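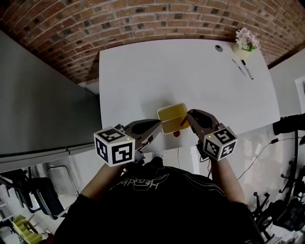
Yellow plastic container on a white table.

Lubis: household plastics sorting answers

What this is

Lubis is a table of survey answers on how people sort plastic containers at home. It holds 248 households from two neighbourhoods, Wolov and Galtel, and each household was asked the same set of questions twice. The files are plain CSV. Read the section on problems before you use any of it, and please don't skip to the totals.

Why it exists

The local recycling program, Fliso, kept saying that most residents sort their plastics correctly. We wanted to know where that came from. As far as Clifford Arsenault could find, it came from asking people whether they sort correctly. People are generous to themselves on that question, so we asked what they did with particular items instead: the yoghurt tub with the foil still stuck to it, the black takeaway tray, the pump bottle, the lid.

Files

answers.csv – one row per household per round
items.csv – the list of containers people were asked about, with the local rule for each
notes.csv – free text comments, lightly cleaned
codes.txt – what the short column names mean

Columns worth knowing

house_id: a random number, not linked to an address
round: 1 or 2
item: matches items.csv
said_bin: where the person said the item goes
sure: how sure they were, from 1 to 5
rinse: yes, no, sometimes, blank

The sure column is the weakest one. Marlene Batista, who did most of the doorstep interviews, thinks people picked 4 to get her off the porch. I agree with her, and I wouldn't build a chart on it.

How the answers were gathered

Door to door in the early evening, mostly, with a paper form. The second round used the same form with the items in a different order. Of the 248 households, 70 didn't answer the second time and their round 2 rows are missing. We did not fill them in. Anyone who fills them in with an average should say so loudly.

Problems

Everything here is what people said. No bins were opened. If you want to know what ends up in the truck, this file can't tell you.

The rule for black trays changed between rounds, in February, and the leaflet about it reached Galtel late. The Wolov answers look better on that item. I don't believe it means Wolov residents are more careful, though I've already seen it quoted that way.

"Sometimes" under rinse covers everything from nearly always to once at Christmas. Giorgia Valentini argued for splitting it up and she was right, but by then the forms were printed.

Apartments are thin on the ground. Getting past the front door of a building is hard, and shared bins are where sorting is said to go wrong.

notes.csv has 325 comments. A fair share are about collection times, parking and the colour of the lids. They're left in.

Things we'd rather you didn't do

Don't rank the two neighbourhoods.
Don't turn said_bin into a "recycling rate" – it isn't one.
Don't join this to the Fliso tonnage figures unless you can explain how the two line up. We couldn't.

Changes

Version 2 fixes a mix-up between pump bottles and spray bottles in items.csv. Dale MacDonald spotted it. Any totals made from version 1 for those items are wrong.

Contact

Questions and corrections go to Oona Vainio, who looks after the files and usually gets to her mail on a Monday. If you think a row is wrong, send the house_id and the round.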